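Irkulow Surgical Robotics Club
Members' Handbook, Section 6: Setting Up, Running and Judging a Stitching Session
Revised January 9, 2022

6.1 Before you start

This section covers the two-arm stitching bench as entered for the Hinds Cup student class. It assumes you have passed the arm induction in Section 3 and can home both arms without looking it up. If you can't, go back and do Section 3 again.

The previous version of this section said the Jovovley controller would "tie reliably once calibrated". That sentence has been taken out. We have 146 logged stitches to go on, nearly all made by the same two operators on the same bench, and that is a thin basis for the word "reliably". Treat every claim in our own older documents the same way, including the calibration figures on the wall chart, which were copied from a demo slide.

You will need:

- the bench laptop with Jovovley running and the Bridar logger installed
- both arms powered, homed and parked
- a tissue pad in the shallow holder
- black suture, cut to the length marked on the bench edge
- hand scissors and the long tweezers
- the session sheet (paper, filled in by hand, in pen)

Note: the session sheet is compulsory even though Bridar logs everything. Bridar logs everything it is told about. The two have disagreed often enough that the sheet wins.

6.2 Setting up the bench

1. Seat the pad in the holder and press along the rim until it stops moving. Push it sideways with the tweezers. If it shifts, seat it again.

2. Turn on the bench lamp and let the cameras settle for a full minute. Auto exposure must be off. Check this in the camera panel and ignore the tick box on the Jovovley home screen, which has shown a tick with exposure running free.

3. Bring the left arm in low and shallow, and the right arm in a little higher. Leave the wrists clear of each other. The software's collision check looks at the shafts and takes very little notice of the jaws.

4. Open a new session in Bridar. Name it with your initials and the pad number. Do not reuse a session name, even for a test.

5. Run the touch test at the four corner points. Write all four errors on the sheet. A good average with one bad corner is a fail.

Caution: keep fingers, sleeves and lanyards outside the yellow line whenever the arms are live. The stop button is to the left of the laptop. Put your hand on it once before the run so that you know where it is.

6.3 Placing and tying a stitch

Start with the top incision and work along it before moving to the lower one. The Hinds rules let you work in any order, but our logs are only comparable if everyone does it the same way.

1. Select "Assisted" in Jovovley. "Automatic" exists in the menu. Leave it alone until a supervisor has signed your sheet.

2. Pass the suture across the incision and draw through until the short end is the length you want. Jovovley's suggested length is nearly always too short. Add a jaw's width.

3. Hold the thread with the right jaw and let it rise clear of the wound. Form the wrap loop with both instruments in view of the fixed camera. If you lose sight of either jaw tip, stop and open out.

4. Reach through for the short end with the left jaw. Go slowly here. Most of our dropped ties are lost at this point, whatever the success score says.

5. Pull the throw down flat. Look at the wound edges while you do it and forget the force bar for a moment. The edges should meet and stay level.

6. Repeat the throw in the opposite direction, then trim or leave the tails according to the task card.

The fixed view below was saved partway along the lower incision, at step 3. The top row is closed, and the loop is up between the two instruments.
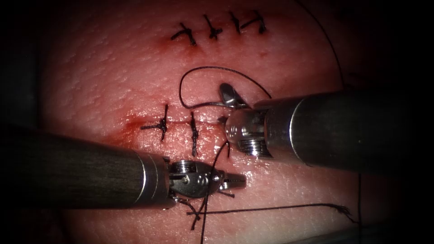

6.4 What counts as a completed stitch

Jovovley marks a stitch "complete" when the jaws have made the right movements in the right order. It has no idea whether there is a knot. Please keep this in mind when someone shows you a success rate.

For our purposes a stitch is complete when all of the following can be seen in the fixed view by a member who did not operate the run:

- the thread crosses the incision
- there is a knot, and both tails come out of it
- the wound edges are together on each side of the stitch
- no other strand is trapped underneath

Anything else is written down as "attempted". There is no "mostly complete". We tried that for one term and it ended up holding half the results.

Note on scoring: the Hinds Cup awards up to 1,000 points, and a large share of them goes on spacing and tail length, with much less for whether the stitch holds. We think this is the wrong way round and have told the organisers so. Until the rules change, train for holding first and measure spacing afterwards. A team that chases the spacing points early tends to get a tidy row that opens when the pad is flexed.

6.5 Labelling the wrist camera footage

The fixed camera gives you the layout. The wrist camera gives you everything the fixed camera hides, at the price of being hard to read. Label it second, with the fixed view already done and open beside it.

1. Load the session in Bridar and select the wrist stream.

2. Set the frame limit to 3,000. Longer clips load without any warning and then lose labels from the end when you save.

3. Step through and mark three things only: jaw tips, thread, knots.

4. Save after each stitch. Autosave saves the view settings, not the labels.
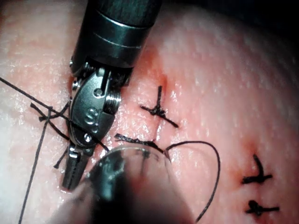
Thread labels are where most of the arguments start. Bridar's auto-trace follows a dark line until it meets something else dark, then carries on along whichever edge it likes. With a strand running diagonally over the front of the instrument's wrist, as it does here, the trace will usually jump to one of the drive cables and wander off round the pulley. Draw that part by hand. Use the "hidden" label for anything behind the second instrument, which sits so close to the camera that it is a large dark blur across the lower middle and partly covers the other jaws. You can just make out tissue and thread through its upper edge, and "just make out" is still labelled as hidden. A guess marked as hidden does no harm, while a guess marked as thread teaches the tracker to guess too.

Do not label a knot from its tails alone. Short ends crossing on the surface look very like a knot at this distance. Check against the fixed view, and if the two views can't be matched up, mark it "unsure" and move on. Bridar's report leaves out "unsure" labels when it works out agreement between labellers, so its agreement figure will look better than your afternoon felt. Write the number of unsure labels on the sheet as well.

6.6 Loose thread

Loose thread is the most common cause of a spoiled run and the least well handled by the software. Jovovley plans its movements around the strand it believes it is holding. Every other strand on the pad is invisible to it.

1. Before each new stitch, pause and find both ends of the working strand by eye.

2. Look for loops standing up from finished stitches. A jaw passing under one will lift it, and the force bar will not show a thing until it pulls tight.

3. Look along both shafts for thread lying against them or behind them.

4. If a strand is wrapped round a wrist, open the jaws, park that arm and clear it with the tweezers. Do not try to shake it free by jogging the joints. 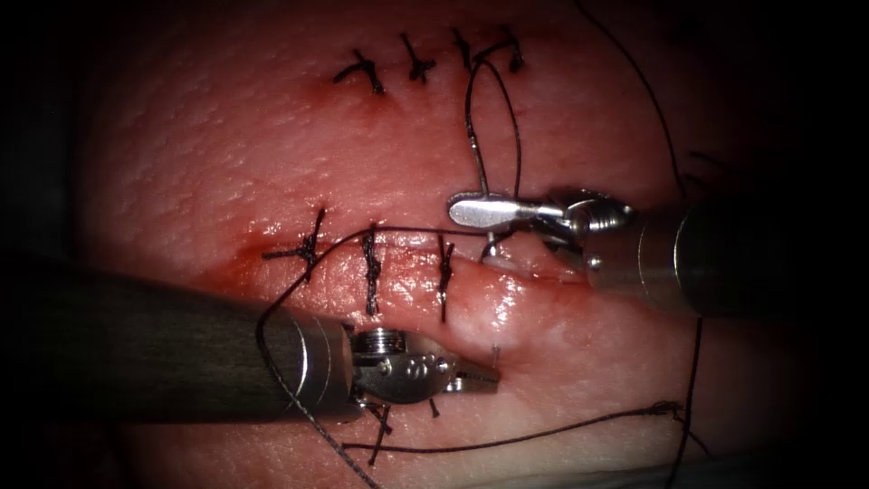 5. Restart from step 2 of 6.3. "Resume" is quicker, but it picks up the old thread position from before you moved anything.

6. Log the stop in Bridar as "thread" and give it a line on the sheet.

Caution: never reach in with the tweezers while an arm is merely paused. Paused arms hold their position under power. Park first, wait for the green light, then reach.

Some members have asked why stops for loose thread count against a run when the stitch itself comes out well. The claim being tested is that the system can close an incision with little help. Stopping to untangle it is help. If we leave the stops out, the number goes up and means less.

6.7 Faults

Left jaw closes late. Check the cable tension before blaming the software. If tension is within the mark, restart Jovovley and repeat the touch test.

Views out of step. The fixed and wrist streams drift apart on long sessions. Tap the holder once with the tweezers at the start and end of a session, arms parked, and line up the taps when labelling.

Error 17 on opening "Assisted". The manual says this is a licence fault. We have only ever cleared it by unplugging the right arm's data lead and plugging it back in, so try that first and note the result.

Success score stuck at full. Close the session, throw the score away and keep the video.

6.8 Closing down

1. Park both arms and wait for both green lights.

2. Lift out the pad and label the tray with the pad number. Keep it until the stitches have been checked by someone else.

3. Wipe the jaws and wrists. Look inside the pulleys for thread ends.

4. Copy the Bridar session to the club drive and open the copy to make sure it plays.

5. Sign the sheet, put it in the folder and turn off the lamp.

Changes to this section go to the July handbook meeting. Bring the session sheets that support the change.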